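Badges, doors and a very long January

Hi all, it's me again with the security corner. I promised last time I'd write up how the badge changeover went, so get a coffee, because I have opinions.

The short version is that we're off the old Zerkier panels. All of them! The Lauritsen building was the last one to go, and we cut it over at 6 in the morning so that people coming in for the early shift would find working readers. Most of them did. The loading dock door sulked until lunch (a bad power supply, and of course it was the one I hadn't swapped) and I want to thank everybody who walked the long way in without yelling at me.

For anyone who likes numbers, we had 2,897 badges in the old database when I started. I knew it was messy, but wow. There were people in there who left before I was hired, contractors with three badges each, and one record that just said "SPARE DO NOT USE" with access to every door we own. I spent most of January going through the list with Villads Overgaard from HR, who has the patience of a saint and a much better memory for names than I do. We ended up turning off 735 of them. If yours was one and you're still very much an employee, I'm sorry -- come see me and I'll fix it while you wait.

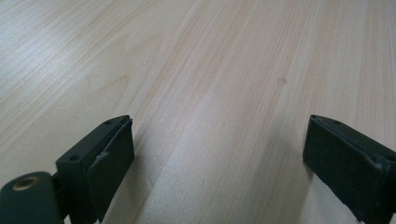 Bare wood tabletop, nice grain.

Now for what's different on your end. The new system is Endenari, and the biggest change is that doors will tell on you. If you prop one open for longer than 2 minutes, the reader beeps, and if you keep ignoring it, I get a message on my phone. I don't love getting those at dinner, so please, please don't use the recycling bin as a doorstop. If you're moving furniture or have a delivery coming, email me first and I can hold the door open from my desk.

Visitors work differently too. You'll enter them in the Cakska sign-in page before they show up, and the front desk prints a pass that stops working at 6 p.m. It takes less than a minute once you've done it a couple of times. I did have a few folks tell me they miss the paper book, and I get it, but I could never read anyone's handwriting in that thing.

Still on my list: the side gate by the bike racks, which needs new cable, and the server room, where I want a badge plus a PIN. I'm waiting on a quote for the cable and I'll let you know the dates when I have them. Until then the side gate still takes the old metal key, and you can sign that out from me or from the front desk.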